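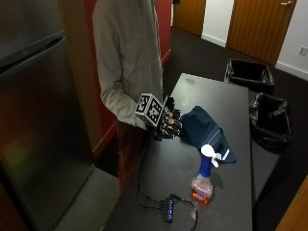 The glove with the tag cube on, and the navy cloth I use for the folding task.

25 February 2021

I've had two sensor gloves to choose between for the last few weeks, and I said in the previous post that I'd write down which one I was keeping and why. The short version is that I'm keeping the Odham. The Tradutis goes back.

Some background if you haven't read the older posts. I want a record of what a hand does during small kitchen chores so I can play the motion back on a two-finger gripper later. The glove gives me fingertip contact. The cube on the back of the hand gives me position, because the camera picks up the square markers and works out where the hand is and which way it's turned. The camera is fixed and stays where it is for the whole session.

I used the same three jobs for both gloves. Pick up a folded cloth by the edge, wipe with it, and lift and squeeze a spray bottle. The gripper I have at the moment is the Pylypenko parallel one, and I already know it can't pull a trigger, so the bottle is there for the glove data and for whatever gripper comes next.

Cloth first. The Tradutis reads pressure on the fingertips only. When I pinch a cloth, a lot of the work is done by the side of my index finger, and the Tradutis gave me nothing for that. It would show contact, lose it, then show it again while I was holding the cloth the whole time. The Odham has pads on the knuckles as well as the tips, and the signal stayed up for the whole pinch. It still drops out if I barely touch the fabric, but I can live with that.

The bottle was closer. Both gloves saw the trigger pull clearly. The Tradutis was a bit quicker to respond and I liked it better for this one job. If all you do is push buttons and squeeze things, it's probably the one to get. It's also easier to get on and off. The Odham is tight across the palm and I needed a break after each block of takes.

I recorded 344 takes in total and threw out 210 of them. That sounds bad, but most of the ones I lost had nothing to do with the gloves. They came from the cube. I started with a flat tag on the back of the hand, and every time I rolled my wrist to get under the cloth the camera lost it. A cube fixes most of this, as there's nearly always a face pointing somewhere useful. Mounting it at a tilt helped again, and two faces in view gives a much steadier position than one. If you're starting out, skip the flat tag.

The other problem was cables. Everything goes through a small USB hub at the near end of the table, and for the first few sessions I kept dragging it along with my arm. Now I route the cable down by my legs and it mostly stays out of the way. I also had a long sleeve snag on the glove connector twice. Loose sleeves are fine as long as they end before the wrist strap.

For the controller I'm still on the Somton board. It logs up to 3,000 samples per take before the buffer fills, and my longest wiping take came in at 2,040, so I haven't had to touch the settings. It did lock up once when I plugged in both gloves together. I haven't tried that again.

Next job is getting the good takes onto the gripper. Cloth pickup first, then the wipe. I'd like to have the pickup running by April, but the gripper's fingers are hard plastic and slide right off fabric, so I need to sort out some rubber tips before any of that happens. I'll post the tip sizes once I've settled on something that holds.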